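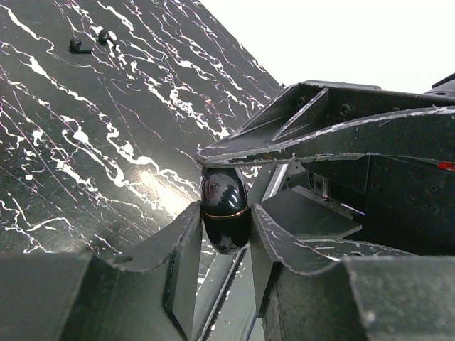
*case, with both buds on the desk behind it*

**packrat_lou** - 2022-08-28

OK so these are what I've been carrying in my pocket all summer. Black, glossy, gold band round the middle. Got them from Tadora for 78 bucks. Problem is I put the buds down on the desk next to the case and they VANISH. Black on black marble pattern. Twice this week I've swept one onto the floor with my sleeve.

Questions - what do you all keep on the desk for small stuff? Tray, dish, felt mat? And how do you keep a shiny case from getting all scratched up. Moving in September and would like to sort it before then.

---

**gridmat**

Put them back in the case. Every time. Costs nothing

---

**packrat_lou**

yeah I know. I don't though

---

**hollowpine**

Felt mat, light gray. Mine's from Stendatwood, got the small one, covers maybe a third of the desk. Anything black shows up right away. Plus it stops stuff from rolling, that egg shape looks like a roller to me

Only downside is crumbs. Lint roller once a week

---

**deskdweller80**

Disagree on felt. Had one for a year and every fiber ended up in the mesh of my earbuds. Had to pick it out with a toothpick, took forever. Shallow dish, glazed, done. Wipe it and go.

Also is that top real marble or the stick-on kind? Can't tell from the pic. I've got the vinyl wrap and it looks a lot like that, black with the white streaks.

---

**packrat_lou**

Wrap, over an old table. Went on pretty good except one corner that keeps lifting. I like the look, don't want to cover half of it with felt tbh

---

**deskdweller80**

Hit the corner with a hair dryer on low and press it down with a sock. Mine held

---

**marrowfat**

Don't do the hair dryer thing near the edge if its the thin stuff, it shrinks. Ask me how I know. Tiny dab of contact glue on a toothpick instead

On the case - gloss black scratches if you look at it funny. Keys are the killer. I keep mine in a little drawstring pouch, the Obeidat ones, came in a pack. Looks dumb, works. My last case was all swirls after a month loose in a coat pocket.

---

**gridmat**

who is buying a case for a case

---

**marrowfat**

me, evidently

---

**hollowpine**

Re fibers - never had that and I've used felt for ages. Might be the cheap wool mix? The dense kind doesn't shed. Anyway if OP likes the table showing then get a coaster size piece, just for the buds.

---

**tinlid**

White saucer from the kitchen. You already own one.

Before anyone says leather tray, I bought one from Gedarau and the sides unsnapped every time I picked it up. Sent it back.

---

**deskdweller80**

Gedarau tray has been fine here?? Maybe you got a bad one. Snaps are stiff at first, you have to really push

---

**tinlid**

Pushed plenty. Moving on

---

**packrat_lou**

Ok saucer for now, thats free. Will order a pouch too, keys are def in the same pocket. Corner - gonna try glue first, hair dryer scares me.

For the move I'm thinking buds in the case, case in the pouch, pouch in my bag and NOT in a box. Lost a charging cable for some 318 days last time, turned up in with the towels

---

**marrowfat**

Bag, yes. And wipe the case with a dry glasses cloth, not paper towel, paper towel is what does the fine scratches

---

**gridmat**

still say just put them back in the case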